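I finally got Marjorie Horrocks on the phone Monday, and oh my goodness, can this woman talk about stuttering! She has 36 kids on her caseload and still gave me over 60 minutes (I'd asked for 20, oops).

I wanted to know how she starts with a brand new student. "I don't touch the stuttering," she told me. "First month, we just talk. I want to hear what he thinks about it before I tell him what I think."

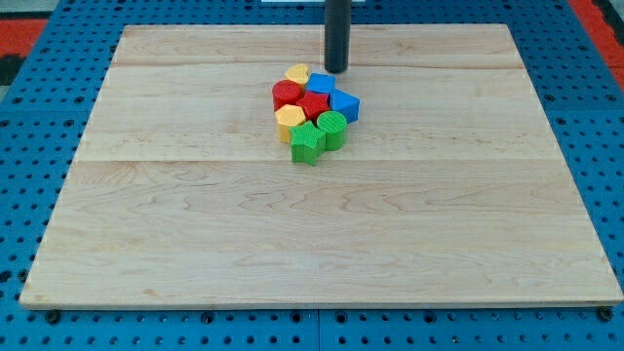
Then I asked about teachers, which is my own sore spot every September. Marjorie sends each one a single page, and the top line is always "Please let him finish." She laughed and said, "I had one teacher tape it to her desk. I wanted to hug her!"

She's sharing that page at the Gradovance workshop, and I've already signed up.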